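Speaker notes – Joto project, "Folding clothes in real bedrooms", 24 Aug 2021

Slide 1 – title

Hello everyone, thanks for staying on after lunch. I'm going to talk for a bit about clothes. If you came for the talk on bolts and pegs, that's next door and I won't be offended. Joto is our project on getting an arm to handle laundry in ordinary homes, and today is mostly about how we collect the demonstrations and one result I didn't see coming.

(Check the clicker works. Water.)

Slide 2 – where we started

So, last year we did what everyone does. We had the Tallanine rig in the lab, one white table, good lights, and somebody steering the arm about for hours on end. It was slow, it made people cross, and we ended up with a policy that was lovely on a white table and hopeless anywhere else. We took it to a flat in May and it couldn't find the edge of a T-shirt on a patterned duvet. I had brought visitors along to watch, too.

What we wanted was demonstrations in places where clothes really live. Beds, mainly. People sort clothes on beds! I do, and when I ask a room who else does, most of the hands go up. (Ask the room. Wait for hands.)

Slide 3 – the hand-held tool

We swapped the arm for a gripper you carry. Same fingers, same linkage as the one on the arm, with a camera looking out over the top, so whatever the person sees through it is close to what the robot will see later. You pick it up, do the job, put it down. Learning to use it took our demonstrators 13 minutes on average, which I still think is brilliant compared with a whole morning on the Tallanine rig.

Next three slides are straight from the camera, no cropping. Give people a moment with each, don't talk over them.

Slides 4 to 6

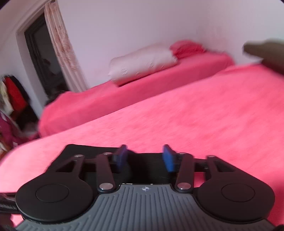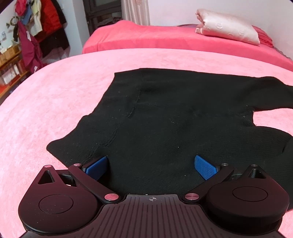
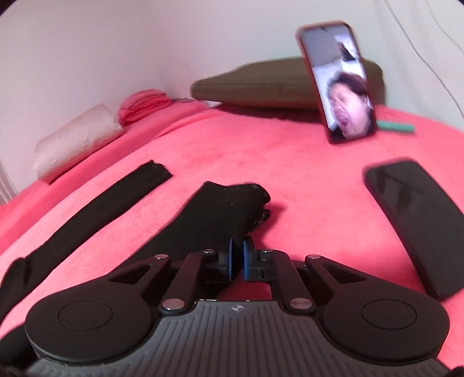
Slides 4–6: gripper camera views from one bedroom session. Blue pads are the fingertips.

Slide 4 talking points: a big stretch of pink bed, and further back another bed that's pink as well. Hardly any texture to hold on to. There's a bit of motion blur in there too and we leave that sort of thing in. The early version of our tracker hated views like this one, because the only decent features are off by the doorway and the curtain. The wide lens saves us. With the narrow one we'd have had a screen full of pink and nothing else.

Slide 5 talking points: black knit on pink. The outline of the jumper is easy, the inside of it is murder. Point at the seam with the laser – it's faint, but it's there, and so are the little white specks of lint. I have grown very fond of lint. It gives the tracker small bright dots on cloth that would otherwise be one dark blob. Also have a look at how much is going on at the back: hanging clothes, boxes on a shelf, a radiator. All of that helps us work out where the hand is in the room.

Slide 6 talking points: small black things this time, they look like socks, with the fingertips right by one of them. Then there are two phones on the bed as well, one propped up with its screen lit and one lying flat. A lit screen is a problem, as anything moving on it is moving separately from the room, and the tracker can latch on to it if you let it. We mask screens out now. That was a Kozan fix, and it's a small network that runs before anything else does.

(If someone asks about the blue pads: yes, the colour is on purpose. Blue is rare in the laundry we've met so far. Jeans are a sore point, come and find me afterwards.)

Slide 7 – the method, quickly

Three steps and I'll be quick. First we recover the path of the gripper from the video. Then we read the finger opening, again from the video, by finding the two pads and measuring the gap. Then we train on short chunks of motion, all relative to where the hand is now. Nothing in the data says where the bed is, or how high, and I'd like people to remember that bit. We tried it with room positions early on and it fell over the moment we changed rooms.

Slide 8 – the result

Right, the result. We trained two policies, one on the lab table data and one on the bedroom data, with the same total hours in each. We tested both in homes neither had seen. On "pick the garment up by an edge", the bedroom policy won by a mile, fine, we'd hoped for that. The surprise was the lab table. The bedroom policy did better there too, on the lab's own table, under the lab's own lights!

My best guess is the soft surface. On a mattress the fingers can press in a little and slide under the cloth, so people do that without thinking, and the policy picks up the habit of coming in low. On the hard table our operators were all scared of hitting the wood, so they pinched from above. I can't prove it yet. The Lellier pads are stiffer than the old ones and that may be muddying things.

Slide 9 – what went wrong

More than 13 sessions had to be thrown away. The usual cause was a demonstrator turning to face a bare wall and the tracker losing the room. We now ask people to wave the gripper slowly about the room before they begin, and it looks daft, and it works.

Dark clothes are still our worst case. Socks are worse than jumpers. Pairs of socks, I'm not ready to discuss.

Slide 10 – next

Two hands. Same tool, one in each, so we can do proper folding and stop at something better than a lump. The syncing between the 2 cameras is nearly there. Then wardrobes, if the door hinges don't finish us off.

Questions. If it goes quiet, show the backup video of the tea towel. Skip the cost slide if we're past time, it's in the handout anyway.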